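Caring for Formal Wear and Table Linens After an Awards-Night Party

Household Resource Pages, Kosley Home Institute
Reviewed Tuesday, May 24, 2022

Viewing parties for the film and music awards have become a fixture in many homes, and the dress code is often as strict as the one on the red carpet. Hosts bring out white tablecloths, cloth napkins and rented place settings, and guests arrive in dinner jackets, satin and sequins. The following guidance applies to the morning after.

Rented garments

Read the rental agreement before treating any stain. Many agencies prefer to receive a garment with the stain untouched and clearly marked, and may charge a fee if home cleaning has set it. Attach a paper tag with a safety pin at the seam, never through the face of the fabric. Empty all pockets and return studs and cuff links in the pouch supplied.

Makeup and self-tanner

Foundation on a white collar should be treated before laundering. Scrape off any excess with the dull side of a butter knife. Work a small amount of clear dish soap into the mark from the back of the cloth, leave it for ten minutes and rinse with cool water. Do not place the item in a dryer until the mark is gone. Self-tanner responds to the same method but may need a second treatment.

Lipstick on napkins should be blotted, not rubbed. Wax-based formulas can be lifted with rubbing alcohol on a cotton pad. Test the alcohol on a hem first if the napkin has a colored border.

White cloth

Sort white items by fabric before washing. Cotton and linen may be washed warm; polyester blends should be washed cool to limit creasing. Fill the drum loosely. Shake each piece out by the corners when the cycle ends and hang it promptly.

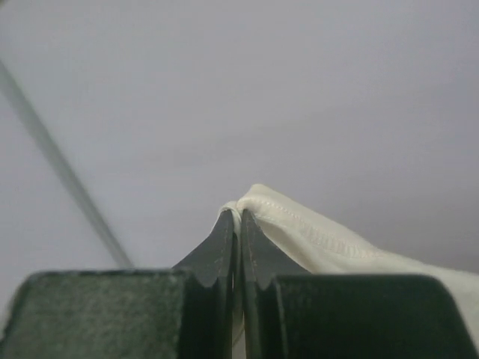
White fabric should be checked for remaining marks before ironing.

Iron linen while it is slightly damp, working from the center toward the hem. Embroidered initials should be pressed face down on a folded towel.

Sequins and beading

Turn beaded garments inside out and store them flat. A hanger allows the weight of the beads to pull at the shoulders. Loose sequins may be secured with a single strand of matching thread and a knot on the inside of the lining. Never iron directly over sequins, as many are plastic and will curl.

Red wine and champagne

Blot red wine at once with a clean white cloth, then flush it with cold water from the reverse side. Champagne dries clear and is easily missed. The sugar it leaves behind can yellow in storage, so any cloth used at the table should be washed even if it looks clean.

Carpet runners

A red runner laid in the hallway may transfer dye to pale flooring if it becomes wet. Lift it the same evening, vacuum both sides and roll it with the pile facing out. Double-sided tape residue can be removed from sealed floors with warm, soapy water and a plastic scraper.

Storage

Fold tablecloths along a different line each season to prevent permanent creases. Use acid-free tissue for anything that will not be needed until the ceremonies return in January. Garment bags should be made of breathable cotton; the thin plastic covers used by dry cleaners are intended for transport only.

Text prepared by Gunhild Hedegaard, Textile Care Section. Printed copies are available on request as Leaflet 610.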